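3.2 Comparison of the Two Gripper Controllers

The second part of the project compared two ways of closing the gripper in simulation. The first, called Parnular in our code, commands a finger position and holds it. The second, Jinitz, commands a closing force and stops when the finger speed drops below a threshold. Both were run on the same two-arm robot model, with the same arm planner and the same start pose. Only the gripper controller was changed between runs.

The test task was to pick a small block from a table and hold it above the surface until the end of the run. The room used was the dining layout from the Margate scene set. It was chosen over the bare test floor for its chairs and wall panels, which limit how the arms can approach the table. All views used for object detection came from the camera on the robot itself. No fixed room camera was used.
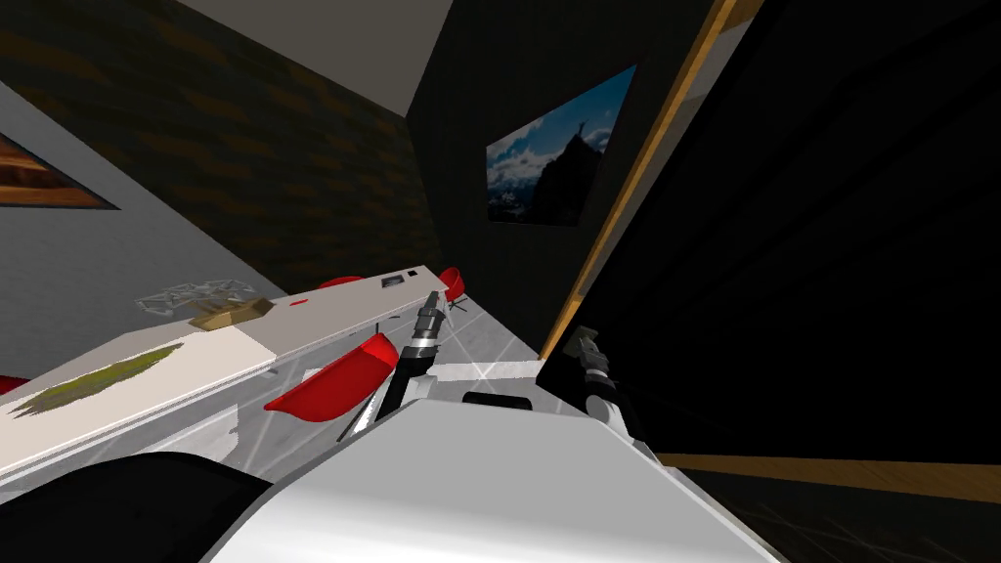 Figure 4. Simulated view over the robot body, with the table and wire rack at left and the second gripper in front of the black panel at right.

Camera tilt was the first problem. The detector had been set up on level views, and in a rotated view such as Figure 4 the table edges run diagonally. The bounding boxes then covered more background than object. We corrected this by rotating each view with the known camera pose before detection. The block was also harder to separate when it touched the translucent rack, and the depth threshold was lowered for those runs.

A total of 2762 runs were completed. Of these, 299 ended before the gripper closed, because the planner found no path clear of the chairs. They were left out of the comparison. A further 680 runs ended with the block slipping during the lift, and most of these used Parnular. The position command did not adjust when the block was held at an angle, so contact was often limited to one finger.

Jinitz slipped less but took longer to close. It also stopped early when a finger touched the rack before the block. Raising the speed threshold made this worse. A short delay before the check, as suggested in the Kozłowski controller notes, removed most of the early stops.

The second arm was kept still in all runs. Handing the block from one gripper to the other was planned but not tested.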